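Cell notes: getting the two-arm bench back into calibration

The Plalloton two-arm cell was out of service for most of December while the wrist camera mounts were replaced. It is running again, and the setup has changed enough that anyone who books time on it should read this item first.

The fault showed up as a slow drift in grasp position on the right arm. Picks that had been landing on the centerline of the part were landing 4 mm toward the base. The left arm was fine. We re-ran the hand-eye routine, got a clean residual, and the drift came back the same evening. The cause was a Flevar mount with a hairline crack at the clamp screw. It held its position when cold and crept once the wrist motors had warmed up. Both mounts have been replaced with the later version, which has a thicker ear and takes a longer screw. Do not reuse the old screws. They bottom out before the clamp closes.

While the arms were down we also did the following work.

Finger pads were changed on both grippers. The old pads were glazed and had started to slip on smooth cylinders. New pads need a short break-in before the force readings settle, so run the open-close cycle from the maintenance menu before the first job.

Cable slack at the elbow of the right arm was taken up and re-tied. The previous routing rubbed against the joint cover when the arm was at full reach.

The Gisler controller was updated. The update resets the payload table to factory values without a warning. If the arm sags when released into free-drive, the payload entry is wrong. Stop, load the saved table, and start again.

Joint zero was checked on both arms against the pin holes. Two joints on the right arm were corrected. The left arm needed nothing.

The larger change is in the simulator. The Plundotness model of the cell used nominal link lengths and an ideal camera pose, so a program that cleared the counter in simulation could still touch it on the real bench. The model now reads the measured base offsets and the camera transform from the same file as the controller. There is one file for both. Do not keep a private copy.

The acceptance check is done in simulation first, with the loose-items layout on the granite counter. The view is taken with a steep roll on purpose, because an error in camera rotation that is hard to see in a level view becomes obvious when the image axes and the counter edge disagree. The right arm is sent to the gray and black cylindrical tool and held beside it before the fingers close. The left arm is parked with its fingers up, clear of the right arm's path.

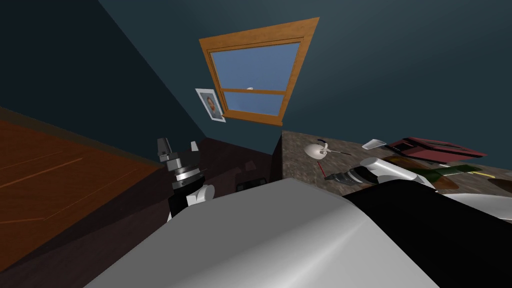
One user of the cell wrote in after the draft of this item went around, and asked that the hold point be kept as a fixed step in the real program too. Their argument was that a pause before closing costs 2 seconds per pick and gives the operator time to catch a bad transform, whereas a collision with the counter costs a wrist. They also pointed out that the saved payload table does not include the new mounts, which are heavier than the old ones.

Both points are accepted. The hold is now in the default program and can be switched off only from the maintenance login. The payload table has been measured again with the new mounts fitted and saved as revision 7. Earlier revisions should be deleted from local machines.

Routine checks from here on: clamp screws and cable ties monthly, finger pads when the slip counter trips, hand-eye routine after any work on the wrist. Record the residual in the cell log, including when it passes. Spare mounts and the correct screws are in the drawer under the controller.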